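Dinard Hand-Held Gripper Kit: Review After a Shared Workshop Build

Posted September 25, 2018

The Dinard is a two-finger gripper that you carry instead of bolting to an arm. It arrives as a kit. You assemble it, hold it by the body, and work through ordinary manual tasks with the fingers while a camera behind them records what they do. The recordings are then used to program or train an arm carrying the same fingers. I built two of them at the Lustolby shared workshop and have used both for long enough to have opinions on the hardware. The software gets a shorter section because I replaced most of it.

What is in the box

Printed body halves, a linear rail, a pair of finger carriages, two molded fingertips, a trigger with return spring, a camera bracket, and a bag of M3 and M2.5 hardware. The screws are sorted by length but the bags are not labeled, and the 8 mm and 10 mm screws are easy to mix up. A 10 mm screw in the front rail position will bottom out and crack the boss. I cracked one. The replacement body half came from Dinard without argument, but it took until the following order cycle.

No adhesive is supplied, although step 14 calls for it. Any slow epoxy works.

Assembly

The first unit took an evening and a morning. The second took an evening. Most of the time goes into the carriages, which have to be shimmed until they travel freely without side play. The manual gives this one sentence. My method was to fit the shims dry, close the fingers on a strip of printer paper, and pull. If the paper slides out on one side and holds on the other, the carriages are not parallel. Swap one shim from the tight side and repeat.

The trigger linkage should be greased before the body halves are closed. The manual puts this at the end, when the linkage can no longer be reached. Hermine Fuchs, who built hers on the next bench, drilled a small access hole over the pivot, and I copied it on my second unit.

Grip and reach

The fingertips are black with a molded texture. They hold cardboard, bare wood and painted surfaces well. On polished metal they are only adequate, and a thin film of dust makes that worse. Wipe them with alcohol at the start of a session.

Full opening is 90 mm at the tips. That covers cups, small boxes and most drawer hardware. Small round knobs are the hard case. The tips touch a knob at two points and the knob turns between them, so the pull has to be straight. A bar handle is much easier.

Flat items are the other weak spot. A card lying on the bottom of a drawer gives the fingers nothing to close on, and the body of the gripper meets the drawer front before the tips can be laid flat. Approaching steeply from above helps. A longer fingertip would help more, and I have a draft of one that I expect to print in October.

We used a white vanity table as the standard test piece, with its center drawer open and an eyelash curler and a printed card inside it. The oval mirror on top is a useful complication for any vision software. 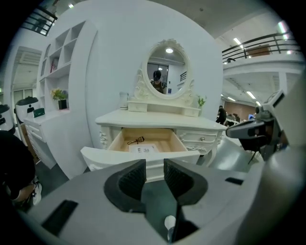

Camera bracket

The bracket is the best part of the kit. It sets the camera low behind the fingers, so both tips stay in view for the whole stroke, and it holds its angle when the tool is put down hard. Two thumb screws fix the tilt. Mark the setting with a paint pen, as any change in tilt invalidates the calibration.

The lens sees a good deal of the body along the bottom of the picture. That is lost area, but it is constant, and it can be masked once and forgotten.

Weight and handling

With camera fitted, my units weigh 800 g. This is fine for short runs. Over a full session the load sits on the wrist, because the balance point is forward of the handle. The Mestotico kit, which I used before this one, is heavier on paper and less tiring in the hand. Its fingers are worse in every respect.

Software

The supplied recorder works and writes its files where it says it will. Calibration uses a printed board and takes a few minutes. The export tool drops the last few samples of each recording, which I confirmed by comparing trigger logs. I now use Raju for export and keep the Dinard recorder for capture only.

Verdict

Good fingers, a very good bracket, a poor manual. Recommended for anyone who has already built one printed mechanism and owns a set of calipers. Builders starting from nothing should ask for the shim chart by email before opening the bags. It exists and is not in the box.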